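Pemham open house, afternoon session

Horkico runs its robot hall the way my aunt ran Thanksgiving: rules first, food maybe. Rule 13 says one arm keeps hold of the foam lid while the other deals with the bottles. Glass counts as hazardous, cola or no cola.
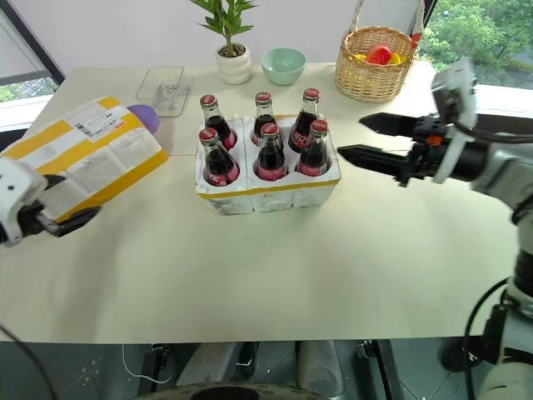 Tiwari wanted to know why a person still has to sign for every lid, and was told that the rule predates the robots. The sign-off binder is up to page 1596. I was allowed to hold it, with both hands, after signing for it.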